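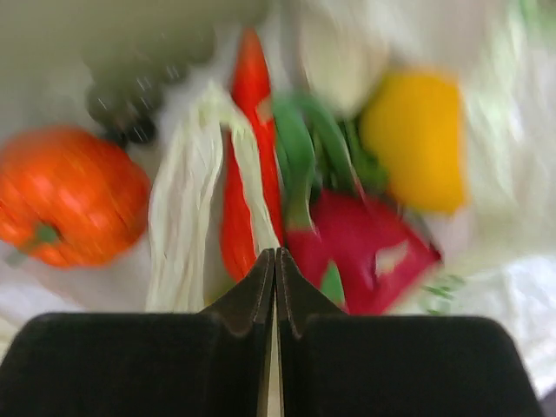
bustholm-recipes
README, last touched January 2020

Recipe text collection, typed up from the Bustholm church cookbooks and the Lindemann family cards. Plain text, one recipe per file. 481 recipes, 44 of them soups. Mostly stews, bakes, pickles, a lot of cabbage.

What's in a file
title
source (book or card, page if there is one)
serves (blank if the card didn't say, don't guess)
ingredients, one per line
method
notes, if somebody wrote in the margin

Units
US cups and spoons as printed. Oven temps in F. Old cards say "slow oven" or "butter the size of an egg", left alone. The cups-to-grams script is in tools/, it works for flour and sugar, don't trust it for anything chopped.

Folders
bustholm/ the church books, 2 editions, some recipes show up in both with diffrent amounts. Kept both.
lindemann/ the cards
zostmont/ squash and root vegetable recipes from the Zostmont fall supper, added in September
tools/ scripts

Known problems
6 files have no method at all, just a list. The cards were like that.
Fractions got mangled in the first scan, 1/2 came out as 12 in places. Fixed the ones I found. If a recipe wants 12 cups of vinegar it's a half.
"Bremance relish" is spelled three ways. Search on relish.
Tags are patchy. Vegetarian tag means no meat in the ingredient list, doesn't check for broth or lard.

Canning and pickling recipes are old, typed as written, and have not been tested for saftey. Look up current times before you put anything in a jar.

Use
Free for home cooking, teaching, text projects. Say where you got it.

Todo
second pass on fractions
index by main vegetable
the pie cards, still in the box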